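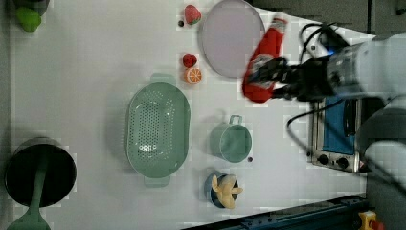
Arm with the ketchup bottle in its gripper, play kitchen laid out on the white tabletop.

Tenby shared workshop: bench check for the arm build
Checked by: Young-sook Nam, with Kai-wen Yip
Date: Mar 30, 2024

1. Arm mounting bolts
OK. Kai-wen went over them all with the long wrench and found one that took a little nudge (a very little one!), so I've marked it with paint and we can see next time whether it creeps.

2. Cables
NEEDS WORK. They loop over the upper part of the arm and run on across the table, and I would feel so much better with a proper sleeve and a clip or two. Ro-un has sleeve left over from the Kostska build and has very kindly offered it.

3. Gripper
OK. Holding force is set to 2 on Deok-su's scale, and please leave it there, even if the frying pan tempts you. The ketchup bottle is a good thing to practice with, being plastic and easy to get hold of.

4. Speed limit
OK. 70 mm per second with anybody at the bench, 228 with the area clear. Both are written inside the cabinet door, in my handwriting, sorry.

5. Stop button
OK. Pressed it three times from three different starting poses and the arm halted every time.

6. Table top
OK, with a comment. The play berries are tiny and they do roll, so please look on the floor before you walk around with a coffee. The toaster oven sits beneath the arm, so run the low moves slowly first.

7. Table frame
NOT CHECKED. Man-sik has the torque wrench at home until he finishes his shelves.

Open items: 2 and 7. Kai-wen will do the cables, and I'll phone Man-sik.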